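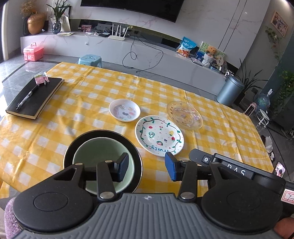
I bought the Zestero tablecloth in January, after the old one finally gave up at the corners, and I have been meaning to write something about it ever since. My kitchen table is an old thing that came with the house, scratched from one end to the other, and I wanted a cloth that would stay on it all day long and not just come out for company. I picked the yellow and white check, and I am so glad I did, because it turns out that almost everything I own looks friendly on it. The pale green bowl, the black dish with the thin gold rim, the white plate with the fruit and the vine and "Fruity" lettered near the edge — none of those were ever meant to go together, and on a plain cloth they looked like a yard sale. On the checks they look as if I planned it. (I did not plan it.)

Ordering was easy enough. I got mine from the little housewares shop in Gindatdale, where they keep a few sizes folded on the shelf and will order the rest. The one I wanted had to be ordered, item 3309 if you would like to ask for the same one, and it was ready on a Wednesday, two weeks later. It came folded very tightly and the creases were stubborn. I ironed it on medium, then ironed it again, and there was still a line down the middle that took a good few days of ordinary meals to relax. If you are buying one for a birthday or a holiday dinner, please get it early!

Now for the washing, which is what everybody asks me about. I have had mine through the machine 10 times, always on cold with a little less soap than the box says, and the yellow is still a proper cheerful yellow. It did shrink a bit the first time. My friend Nermina Dimitrov has the same cloth and dries hers on high heat, and hers has pulled up noticeably more than mine at the short ends, so I would hang it if you have the room. Coffee came out. Tomato sauce came out with some dish soap and patience. Beet juice did not come out completely, but it landed near a corner and I turn that end to the wall.

I should say something about how it sits, too. It is a medium weight, heavier than the Yazzie cloth I had before, and it doesn't slide when you pull a plate toward you. With the Yazzie I was forever tugging one side back down. I also tried a Nisto cloth at my sister-in-law's, a lovely soft one, but it wrinkled the minute anybody put an elbow on it.

My complaints are small ones. The hem is narrow, and one spot on mine started to come loose in the second month — I fixed it with a needle and thread while the soup was on. And the checks are not quite square to the edge on one side, so if you are the sort of person who lines things up, you will see it every morning at breakfast. I have made my peace with it. Mateja Mladenović next door noticed before she had even sat down.

Would I buy it again? Yes, and I have been looking at the blue one for the porch table. I would only ask Zestero to make the hem a little wider and to sell matching napkins, since the ones I have are green and don't quite do.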